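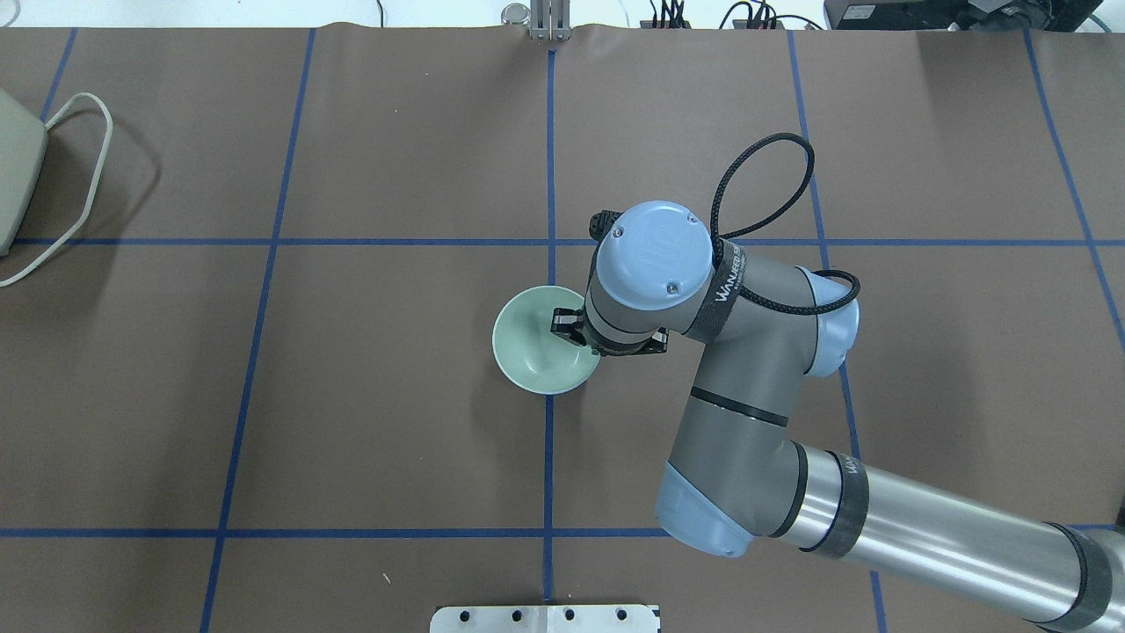

*Pale green bowl, blue tape.*

I've been meaning to write about Bernardo Azevedo's little book since March, and every time I sat down to do it I ended up reading another chapter instead, so please forgive the wait. It's called *The Buzatu Crossing*, it runs to 186 pages, and it is almost entirely about a group of tired people trying to decide who should be allowed to drive a truck over a bridge. I loved it!

I should say how I came to it. My friend Glória Tavares lent me her copy after I'd complained to her (at some length, I'm sure) that I no longer understood the foreign news. I read it every day and I know the names, but so much of it is one minister saying that talks were "constructive" and another minister saying that "differences remain," and then everybody gets back on a plane. I wanted to know what they had been doing in there all day. Glória said, "Well, read this, then," and that was that.

Azevedo was a junior note-taker on one of the delegations. He had no say in anything. His job was to sit behind the people who did have a say and write down what was said, and then to stay up late with the note-taker from the other side, a man named Aurel Hodoroagă, so that the two sets of notes could be made to agree. I had never once thought about that part. Of course each side writes its own version of the day, and of course the versions are different, and somebody has to go through them line by line before anyone can start again in the morning. There's a chapter where the two of them spend most of a night on the word "temporary." One government wanted the customs post on the east bank to be temporary and the other wanted it to be "for the present period," and I went in thinking those were the same thing. By the end of the chapter I was ready to argue for either one.

What comes through more than anything is how much of it is about the people back home. The delegates mostly get along. They know each other's coffee, they ask after each other's knees. But every sentence they agree to has to be carried back to a capital and read aloud by somebody who wasn't there, to a room full of people who are hoping to find something wrong with it. Azevedo says his boss used to test each paragraph by reading it in the voice of the opposition leader. I've started doing this with my own emails and I can recommend it, though it does slow a person down.

I have a complaint or two, naturally. The middle section on freight permits is heavy going, and I'll confess I skimmed the tables. And he's so fair to everyone that you sometimes wish he'd lose his temper. The side that walked out for a whole winter gets three polite pages and a remark about the heating. Truckers were sleeping in their cabs on both banks that winter — he tells you so himself, in one of the saddest paragraphs in the book — and I'd have liked him to say plainly whose fault he thought it was. Maybe a note-taker never quite gets over being a note-taker.

We had it for our reading group in Bradport on Sunday, and I was nervous, because I'd pushed for it and we usually do novels. I needn't have been. Jaqueline Espinoza had driven over from Noltstead and she got us going right away by saying she thought the whole agreement was a failure. It settled the bridge and left the fishing rights and the old land claims for "future consideration," and she doesn't believe in future consideration. Her view is that once the trucks are moving, the pressure is off, and the hard questions just sit there for another generation. Afonso Fonseca took the other side. He thinks you settle what you can settle, and that people who trade over a bridge every day have something to lose the next time tempers get short. They went back and forth for 45 minutes while the rest of us passed the cake, and I changed my mind at least twice.

I think I've come down closer to Afonso, but Jaqueline's point has stayed with me all week. I noticed it this morning with the paper. There was a piece on some border talks, very short, near the bottom of the page, and the last line said that several issues had been "set aside for a later round." A year ago my eye would have slid right over that. Now I want to know which issues, and who asked for them to be set aside, and whether the two note-takers were still up at midnight fighting about "later."

Glória wants her copy back (she's been very patient), so I've ordered one of my own from the shop in Brumley. They had to send away for it and the young man at the counter asked me twice how to spell Buzatu. If any of you would like to borrow it once it comes, just leave a comment or catch me after group. I do write in my margins, in pencil, so you'll have to put up with that.

Next time we're back to a novel, a long one, with a family tree at the front. Jaqueline picked it. I'm on the second chapter and already flipping back to see who married whom, and I promised myself I'd keep this post under 1000 words, so I'll go and put the kettle on.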